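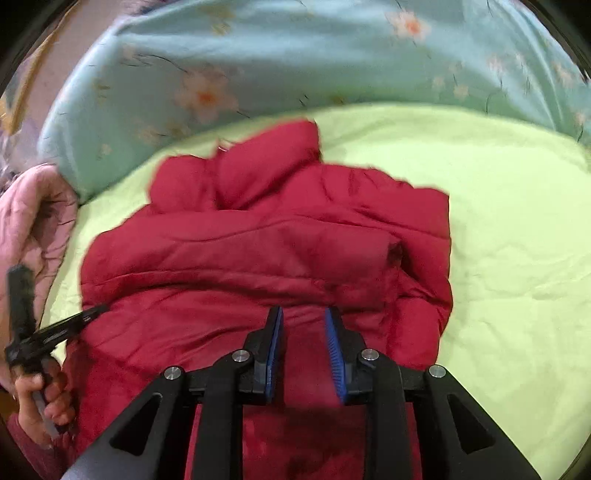 Folding padded jackets for the gripper set

2 min read

Work on the bed, with the sheet pulled flat and the quilts pushed back. Drop the jacket any way it lands and start recording before you touch it.

Pinch the fabric along a stitch line. The puffy parts slide out of the pads. Sleeves go in first, then the hood, then fold up from the hem. Move slowly and finish each fold before letting go.

If you drop a sleeve, pick it up and keep going. Covon takes those runs too. Stop at 23 and change garments.

Zewditu Tilahun

Related
Towels and pillowcases
Wiping gripper pads
Pairing socks with two grippers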